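Dodis 핸드헬드 그리퍼 교육용 키트 사용 평가
학생 로봇 동아리의 의류 정리 과제 적용 결과

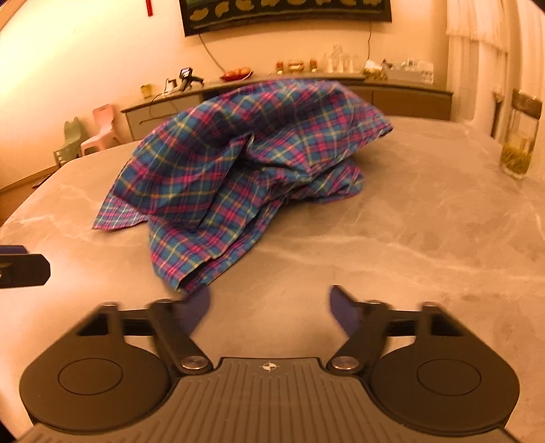
본 평가는 Pirnonport 학생 로봇 동아리가 한 학기 동안 Dodis 핸드헬드 그리퍼 키트를 운용한 결과를 정리한 것이다. 동아리는 교내 자동화 경진 부문인 'Budel 과제'에 참가하기 위하여 해당 키트를 도입하였다. Budel 과제는 무작위로 놓인 의류를 집어 펼치고 접는 동작을 학습시키는 과제로, 참가 팀은 사람이 직접 시연한 자료를 제출하여야 한다. 유사한 수업이나 동아리 활동을 준비하는 지도교사와 학생에게 참고가 되기를 바란다.

1. 조립 및 초기 설정
조립 설명서는 27쪽 분량이며 전반적으로 충실하다. 부원들은 두 차례의 모임에 걸쳐 조립을 마쳤다. 다만 링크 암 고정 나사의 조임 정도에 관한 안내가 부족하여, 첫 조립 후 좌우 손가락의 벌어짐이 서로 다르게 나타났다. 나사를 풀고 기준 위치를 다시 맞춘 뒤에는 같은 문제가 반복되지 않았다. 차기 설명서에는 이 부분의 도해가 추가되어야 할 것으로 판단된다.

2. 파지 성능
부드러운 재질의 손가락은 의류 과제에 적합하였다. 셔츠와 같이 얇은 직물은 옷깃이나 밑단을 비스듬히 접근하여 집을 때 결과가 안정적이었다. 반면 구겨진 옷더미의 윗면을 수직으로 집으면 여러 겹이 함께 딸려 오는 경우가 잦았다. 체크무늬 셔츠는 무늬의 선이 접힌 방향을 파악하는 데 도움이 되어 신입 부원의 연습용으로 널리 사용되었다. 두꺼운 니트류에서는 손가락 끝이 밀리는 현상이 있었으며, 이는 별매 패드로 교체한 후에도 완전히 해소되지 않았다.

3. 조작감과 피로도
손으로 들고 조작하는 방식은 별도의 원격 조종 훈련 없이도 익힐 수 있다는 점에서 학생에게 유리하다. 대부분의 부원이 첫 모임에서 기본 동작을 수행하였다. 그러나 본체가 앞쪽으로 쏠려 있어 장시간 사용 시 손목에 부담이 있다. 동아리는 1인당 연속 시연 시간을 20분으로 제한하고 교대로 진행하였으며, 손이 작은 학생에게는 손잡이 보조대를 함께 지급하였다.

4. 시연 자료의 수집과 관리
학기 중 수집한 시연은 총 2,014건이며, 이 가운데 104건은 시작 자세 불일치와 기록 누락으로 제외하였다. 동봉된 관리 프로그램 Akande는 화면 구성이 간결하고 시연별 메모 기능이 유용하다. 한편 일괄 삭제 기능이 없어 제외 대상을 한 건씩 처리하여야 하는 점은 불편하였다. 파일명 규칙을 임의로 변경할 수 없는 점도 여러 조가 동시에 작업하는 동아리 환경에서는 제약이 된다.
시연 장소는 한 곳으로 고정하지 않았다. 부원들은 서로 다른 탁자와 조명 조건에서 시연하도록 안내받았고, 작업면 주변의 생활용품도 굳이 치우지 않도록 하였다. 이 방침은 Budel 과제의 평가 기준에 환경 변화에 대한 대응 항목이 포함되어 있음을 고려한 것이다.

5. 내구성 및 사후 지원
한 학기 사용 후 손가락 표면에 경미한 마모가 확인되었으나 파지에 영향을 줄 수준은 아니었다. 링크부의 유격은 월 1회 점검하였다. 소모품 주문은 10월 한 차례 지연되었으며, 문의에 대한 회신은 신속한 편이었다. 예비 손가락 한 쌍을 사전에 확보해 둘 것을 권고한다.

6. 종합 의견
Dodis 키트는 의류와 같은 유연한 물체를 다루는 학생 과제에 추천할 만하다. 조립과 조작의 난도는 고등학교 동아리 수준에 적절하며, 학생이 시연의 일관성과 자료의 품질을 직접 검토하게 된다는 점에서 교육적 가치가 크다. 무게 배분과 관리 프로그램의 편집 기능은 개선이 필요하다. 동아리는 다음 학기에도 본 키트를 계속 사용하되, 수건과 양말을 포함하도록 연습 품목을 확대할 예정이다.

평점: 5점 만점에 4점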